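Gilodero notebook – vanity desk station, May
Started 9:30, packed up before lunch.
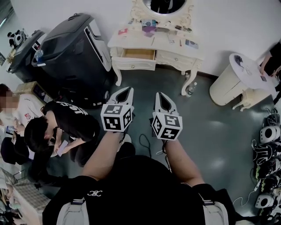
Collection today was the drawer and tidy-up set for the Wulto model, recorded with the hand-held grippers. Evdokia Moschos wrote the task sheet: open a drawer, put one small item in, close the drawer, next item. Either drawer is allowed, but the operator has to say which one before starting. With the left drawer open and the right one closed, the round knobs are the only thing to pull on, and I want plenty of approaches to a knob in this batch. The last batch was nearly all bar handles.

Target was 44 episodes. We kept all but 8. Of the ones thrown out, two were the operator starting before the recording light came on, and the rest were lost tracking. Tracking went every time in the same way, when both hands turned inward and the markers faced each other for too long. Asked operators to keep the wrists a bit more open. It got better after that, though almost 2 minutes of one long take still had to be trimmed.

Notes on items:
– Flat cards and packets are hard. The claw tips slide over them. Pushing the card to the edge of the desk first and pinching it there works, and we should keep those takes even though they run long.
– Thin things (sticks, pens) are fine if picked up across the middle. By the end they tend to swing.
– Glasses: use the bridge. Gripping one arm lets the other fold under and catch on the drawer front.

The mirror came up again. Swanson thinks the reflection of the operator will confuse the model and wants it covered. I would leave it as is for half the sets and cover it for the other half, then compare. Bedrooms have mirrors. Not settled yet.

Cables: the loop on the floor between the operator's arms needs to go up and behind. Someone will step in it. Same for the pile on the operator's right. Clips are in the Udness box, second shelf.

Labels are done up to the break. For the closing step I marked the end at the moment the drawer stops moving, where before we used the moment the claw lets go of the knob. The old files need the same change or the two batches will not line up.

Next: same sheet, both drawers closed at the start, items moved between takes. Evdokia has the new order.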